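Removing Tags, Tape and Adhesive from Secondhand Goods

Household Tips > Secondhand > Cleaning and Repair

Applies to items bought at consignment sales, thrift stores, rummage sales and estate sales. Methods are grouped by surface. For clothing odors and moth treatment, see the separate page.

Before you start

Identify the surface first, then the adhesive. Most damage is done by using the right solvent on the wrong material. Acetone will cloud or dissolve many plastics. Rubbing alcohol softens shellac. Oil-based removers stain unfinished wood, raw leather and any paper that touches them.

Keep the tag or receipt until the item has been tested. Electrical goods from the Closesberg sale can be returned until closing time on Saturday, and the tag number is required.

Supplies

Plastic scraper or expired plastic card
Hair dryer with a low setting
White vinegar
Rubbing alcohol
Mineral spirits
Cooking oil or baby oil
Dish soap
White cotton rags, no dye
Fine steel wool (for bare metal only)
Masking tape

Colored rags can transfer dye when wet with alcohol. Old undershirts are satisfactory.

Test spot

Put a drop of the solvent on a hidden area and leave it for 5 minutes. Blot with a white rag. If color comes off on the rag, or the spot feels tacky, stop and go to the next milder method. Repeat the test for each different part of the item. A chair seat and a chair leg do not always have the same finish.

Order of methods, mildest first

1. Dry peel at a low angle
2. Warm air
3. Warm water with dish soap
4. Oil
5. Vinegar
6. Alcohol
7. Mineral spirits

Not every surface tolerates every step. Check the section for your surface before going past step 3.

Glass and glazed ceramic

Soak in warm water and dish soap. Paper labels usually lift by themselves. Scrape what is left with the plastic card and finish with alcohol. Do not soak pieces with gold or silver trim, hand painting over the glaze, or old repairs. On those, lay a damp rag over the label only.

Wurkis jars and canisters have a paper band glued under the rim. The glue is water soluble, but the printed measuring lines on the side are not very well fixed and will come off with alcohol. Use soap and water on the band and leave the lines alone.

Crackled glaze absorbs oil. Skip step 4.

Metal

Painted metal: treat as plastic. Chrome and stainless: any of the methods, wiping in the direction of the polish marks. Bare steel and cast iron: mineral spirits, then dry at once and apply a thin coat of oil. Steel wool may be used on bare steel where the adhesive has hardened. Do not use it on plated parts.

String tags leave rust marks if they were tied on with wire and stored damp. Rub the mark with a cut potato and baking soda, rinse, dry.

Plastic and toys

Warm air is the best first choice. Hold the dryer a hand's width away and keep it moving. Lift one corner with a fingernail and pull the tape back over itself, slowly. If the tape tears, warm it again.

Residue on hard plastic: cooking oil, left for 20 minutes, then dish soap. Do not use acetone or nail polish remover. Do not use mineral spirits on clear plastic. Soft vinyl (doll faces, bath toys) takes up ink from price stickers and it cannot be wiped out. Treatments sold for this purpose give mixed results and are outside the scope of this page.

On game boxes and puzzle boxes the tape is normally stuck to coated paper. Warm air only. If the coating starts to lift, cut the tape flush with a sharp blade and leave the remainder in place.

Books

Dust jackets with a glossy surface can be treated with warm air and a very small amount of baby oil on a cotton swab, wiped off immediately. Uncoated paper and cloth bindings should not be treated with any liquid. A crumb of natural rubber eraser will roll off light residue. Freezing the book in a sealed bag overnight makes some adhesives brittle enough to flake off.

Fabric and upholstery

Safety pins: check for rust before pulling. A rusted pin should be cut with side cutters and drawn out through the existing holes. Pulling it back through the cloth spreads the stain.

Plastic barb fasteners: cut the crossbar, never the loop end, and pull from the front. The hole closes if the fabric is dampened and rubbed with the back of a spoon. Fine knits may not close.

Adhesive on washable fabric: put the item in the freezer until the adhesive is stiff, scrape, then dab with alcohol from the back of the cloth onto a folded rag. Wash separately. Check before putting it in the dryer. Heat sets whatever is left.

Adhesive on upholstery: same procedure with an ice pack. Do not wet through to the padding.

Masking tape should be off fabric within a week. After a summer in an attic it breaks down into a brown crust that will not respond to any of the above.

Finished wood

Determine the finish with the test spot. If alcohol makes it sticky, the finish is shellac or similar, and alcohol must not be used. If neither alcohol nor mineral spirits has an effect, it is most likely a modern varnish or polyurethane.

Procedure:

Warm the label on low heat. Peel in the direction of the grain. Tape pulled across the grain can lift splinters where the finish is worn. Put a few drops of oil on the residue and leave it for 20 minutes. Push the softened adhesive off with the card, again along the grain. Wipe with mineral spirits, then with a dry rag.

Where the grain changes direction, such as near a knot, take short strokes and follow the lines. Finish is often thinner over these areas and the wood catches more easily. 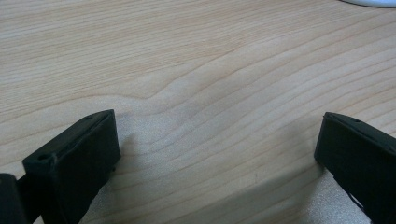 Bend in the grain of a light wooden tabletop.

A pale rectangle where the tag was is unfaded wood, not residue, and further rubbing will only dull the finish. It evens out with exposure to daylight. White rings and haze in the same place are trapped moisture. Try warm air first, then a little paste wax on a rag.

Kozłowski cabinets and sideboards were sold with a waxed finish over stain. Mineral spirits will take off the wax. Rewax the whole panel afterward, not just the spot.

Unfinished wood

No oil. No water if it can be avoided. Warm, peel, and sand the residue with fine paper wrapped around a flat block. Change the paper as soon as it clogs. A cabinet scraper is faster if you have one and know how to sharpen it.

Tack and staple holes

Lift staples with a flat screwdriver over a piece of card. Fill holes with wax stick in a slightly darker shade than the wood. Wax can be removed later and filler cannot.

Marker and grease pencil

Grease pencil on glass or metal: dry rag. Permanent marker on non-porous surfaces: alcohol. If alcohol is not suitable, draw over the mark with a dry-erase marker and wipe both off together while wet. Permanent marker on bare wood has to be sanded.

Store-bought removers

The Marholm citrus gel works well on thick foam tape and on vertical surfaces, where oil runs off. One tube does roughly 7 large items. Wash off with soap and water afterward or it will attract dust. It should not be used on rubber feet, seals or gaskets. The Marholm spray is thinner and more difficult to keep off adjoining surfaces. Mask around the label first.

Safety

Open a window. No solvents near a pilot light or space heater. Rags wet with mineral spirits should be laid out flat outdoors until dry, then discarded. Unplug lamps and appliances before cleaning, and do not plug them in again until all liquid has evaporated. Do not sand or scrape paint on old furniture or cribs unless it has been tested for lead.

Related pages
Replacing missing drawer pulls
Musty smell in dressers and trunks
Checking a used lamp cord
Storing sale finds over winter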